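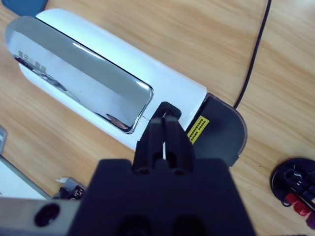
Housework With a Sore Lower Back

Most of the strain in a day of housework comes from small bends done over and over. These changes cost little and can be made in an afternoon.

Work height
Stand at the counter with your elbows bent. Your hands should rest a little above the surface for chopping and lower for kneading. If the counter is too low, put a thick cutting board on a folded damp towel. The towel keeps it from sliding.

At the sink, open the cabinet door and rest one foot on the ledge inside. Switch feet every few minutes. A plastic tub turned upside down in the sink raises the dish pan several inches.
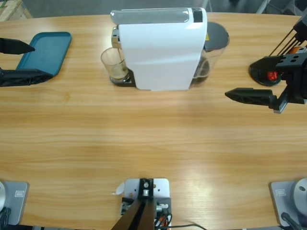 White espresso machine with a glass under the spout.

Floors
Use a mop with a handle that reaches your chin. Walk with it and keep your arms close in. I bought the long Linberg handle after years of stooping over a short one, and I should have done it sooner. For spills, drop a rag and push it with your foot.

Shelves and storage
Keep daily items between hip and shoulder. Heavy pots go at hip level, light plastic goes up high, and things used twice a year go on the floor of the closet. 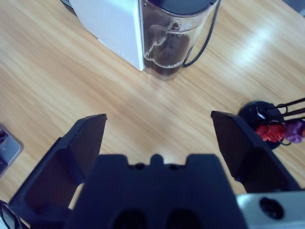 Carrying water is harder on the back than people expect, so fill things in small amounts. Use a pitcher that holds two or three cups and make an extra trip. The same goes for a coffee maker with a tank on its side, like the white one here. The tank is clear plastic, so you can check the level before you fetch any water. Mop buckets should be filled on the floor from a pitcher and emptied the same way.

Stop and lie flat for ten minutes if the ache moves into your leg. See a doctor if it stays there.

Updated December 2021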